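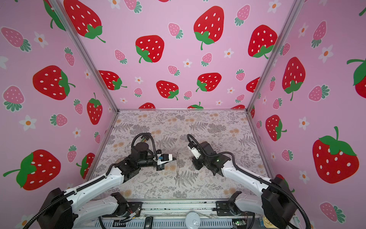
The budget was due at four and I had spent most of the morning on the fingertips. Fingertips are cheap, which is why they get you. You price the big stuff, the arms and the rails and the power supplies, and you feel like a grown-up with a spreadsheet, and then you find out you've forgotten the little white pieces at the end that do all the touching. I had the strawberry booth right in front of me, too, both arms leaning in from their corners with that skinny clear piece lying between the grippers, so faint against the gray ferns that I kept losing it whenever I glanced down at my laptop. One more booth just like it, Khalil had said. How hard can it be to write down one more booth?

Khalil Hourani runs Bitar, or the half of Bitar that has windows. He is a lovely man and he reads budgets the way my grandmother read restaurant checks, with a finger under each line and his lips moving. The last person who brought him a number with "misc." next to it was me, two winters ago, and I still hear about it at birthdays.

So no misc. this time. I made a tab for arms, a tab for frame, a tab for cables (you would weep if you saw what a decent cable costs) and a tab I called Soft Things, which was paper for the walls and a printed cover for the table. Then I sat there arguing with myself over whether a table cover was soft.

Canel had sent over two quotes. The first one was for a pair of arms, and it was fine, it was what I expected, it made me a little queasy and I typed it in. The second one was for spare grippers and it had a line at the bottom that said "handling, 149." Handling of what? They were already charging us for shipping. They were already charging us for a crate! I called and got a cheerful young guy who told me handling was standard.

"Standard what?" I said.

"Standard handling," he said.

I asked if it could come off. He put me on hold, and I swear the hold music was a polka. By the time he came back I'd drawn an entire cow on the back of the quote. He could take it off, he said, if I ordered before the end of February and if I bought the service plan from Vikurance.

Now, I know about Vikurance. They covered our old label machine. What I remember is a very thick envelope, and a man on the phone asking me whether the label machine had been "subjected to moisture," and me looking at the coffee cup sitting on top of it and saying I would have to check. We paid for that repair ourselves. 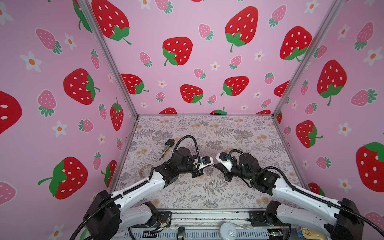
But the spare grippers were the thing I couldn't let go of. The sensible plan was a pair of arms and a pair of spares, and if I dropped the spares, the whole second booth came in at over 2,000 under the ceiling. I could see Khalil's finger stopping on that number and his eyebrows going up in a pleased way. I could practically hear him telling people in the hallway. And then some afternoon in the summer one gripper would quit, and we'd have a booth with one good arm in it, reaching across for a partner who was in a box in the mail.

I went and got a sandwich. I think better with a sandwich.

When I got back there was a note on my chair in Khalil's handwriting that said WHERE IS IT IN FLOLOW, and my stomach dropped, because I had completely forgotten about Flolow. Flolow is where all the purchases go now. You can't just email a spreadsheet to a person with eyes anymore. You have to type each item into its own little box and pick a category from a list, and the list was clearly written for a hotel. I put the arms under Furnishings. I put the wall paper under Wall Paper, which it did have, and I was so happy about that I said "ha!" out loud to an empty office. Grippers weren't anywhere. I tried Kitchen. I tried Tools, Garden. In the end I put them under Linens and wrote a note.

There were 80 lines. I typed every one of them. By line thirty I had stopped caring what was soft.

At ten to four I still had the spares sitting at the bottom in yellow, not in and not out. I got up and stood by the booth for a minute with my hands in my pockets. I don't know what I wanted from it. The pink walls, I guess – it's hard to be scared of a spreadsheet next to that many strawberries. Then I went back and put the spares in. I put the handling in as well, the full 149, and left Vikurance out, and in the note I wrote "I would rather pay the polka people than fill in that form again," and then I deleted that and wrote "see me."

Khalil came by with his coat already on. He had it printed out, the whole thing, and he'd gotten to the end, because his finger was on the last page.

"Why are these under Linens?" he said.

I told him.

He nodded for a while. He asked me what handling was, and I said it was standard, and he said standard what, and I laughed so hard I had to hold on to the desk. He didn't ask why. He turned back a page and tapped the spares.

"Only two?" he said.

I'd had a speech ready. I had been polishing it since the sandwich, with the summer in it, and the arm all by itself, and I'd planned a pause. I stood there with my mouth a little open.

"Make it 4," he said, "and take one of the carts out." Then he patted the printout like it was a dog and went off to find his car, and I opened Flolow back up and started looking for where on earth I'd put the carts.

Last updated: February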